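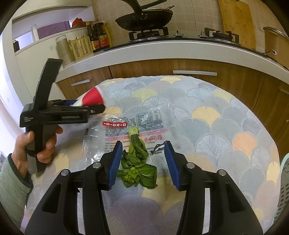

Fig. 1. Leafy greens and their bag on the kitchen table, with the counter and the two-burner stove behind.

Greens out of the bag: a small project on kitchen packaging
Naa Boateng, with Onni Tuominen. Supervisor: Anneli Kuusisto

1. Why vegetables?

Our course asked us to pick one everyday job in the kitchen and look at it properly for a term. Onni wanted bread. I wanted leafy greens, partly as I buy them every week and partly as I throw away far too many (sorry, Mum). Greens won, after a fairly long argument on the bus to Harju.

The question we settled on was simple enough: what happens to the bag between opening it and putting the leftovers away, and does the way you lay things out on the table change how much mess you end up with?

2. What we used

The vegetable in Fig. 1 is a leafy green with a pale stem and little yellow-green flower buds, the sort you chop up and throw in a hot pan. The bag is clear plastic with red Chinese lettering on it. We looked at 20 bags altogether, from three shops, and weighed what was in them on Onni's scales. A typical one came out at 200 g, though one monster weighed 113 g more than that!

The tablecloth with the ginkgo leaves stayed on for the whole project. Anneli suggested a plain white one so that bits would show up better, and she was probably right, but by then we had half our notes done and I'd got fond of it.

3. How we did it

We tried two layouts. In the first, the bag was flattened on the table and the greens went on top of it, so it worked as a sort of mat. In the second, the bag went straight to one side and the greens sat on the cloth. Afterwards we picked up every loose leaf and bud and weighed those too, which took ages and made my back ache.

4. What we found

Flattening the bag won easily. You can lift it by the corners and tip the bits into the bin, and the cloth only needs a quick shake. It's a bit slippery, mind, and a small bag doesn't leave you much room for a big bunch. Buds were the worst offenders in both layouts. They drop off if you so much as look at them, and we were still finding them under the fruit bowl in March.

Putting leftovers back in the same bag was less of a success. Most of ours had torn down the side by then, so we moved to a lidded Plasto box.

5. What we'd change

More shops, and scissors from the start. Despina Stanciu read our draft and asked why we hadn't tried opening the bags along the long edge, and we had no good answer, so that's first on the list for next term. Onni still wants to do bread.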